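Prernine Craft Room — minutes of the get-together, 28 September 2025

I took the notes this time, so forgive the wandering bits.
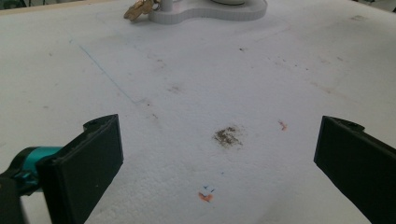 We started with the work surfaces, as we always seem to! The big white one has had a hard life and it shows — there's a brownish blotch near the middle, a couple of orange-red marks and even two tiny ticks of blue. I rather like it like that (I was outvoted). Agreed to try a gentle clean first, and to put paper down before anyone gets the paints out.

Replacement: Granström quoted us £200 for new surfaces throughout, which got a bit of a gasp. Clakus might do something cheaper, and I said I'd ring them. We've got £400 in the pot, but £20 of that is already promised for glue and brushes.

Storage came next and went on for ages. The Vovley shelves stay where they are until April, then we'll have another look. Pens to go back in the tins with their lids on, please.

Leaflets: 1000 is far too many, so we settled on 400 and can always print more.

Any other business — the kettle is slow, the biscuits were lovely, and the back window still sticks. I'm bringing some candle wax to rub along the runner.

Next meeting to be fixed once I've heard from Clakus.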